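Felt or silicone pads on a hand-held gripper? (Olby fingers)

gidel_fan30
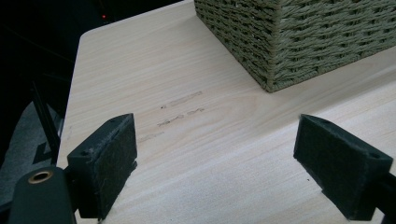
I've been going back and forth on pads for the Olby fingers since June and I'm finally leaning felt. The silicone ones from Hadix grab harder, sure, but they drag on anything painted and I hate cleaning them. Felt just lets go when I open up. My one gripe is the fuzz - look at the bottom and right edges of the left pad, it's fraying all over the place, and the right one sits flatter. Anybody else get one pad going before the other?

bai_bench

Yep, every time. Mine went at 600 grasps. I trim it with nail scissors and keep going.

torque_nut

Gonna disagree on felt. Try a glossy mug with it and get back to me! Silicone held mine 30 times out of 30, felt dropped 3.

gidel_fan30

Fair, but I'm mostly doing baskets and cloth. Cord weave like that green one is easy for either pad - I just don't want residue on it.

torque_nut

OK for baskets I'll give you felt. Still wouldn't trust it past 1000 cycles.

bai_bench

What glue are you using? Mine peels at the corners way before it wears out.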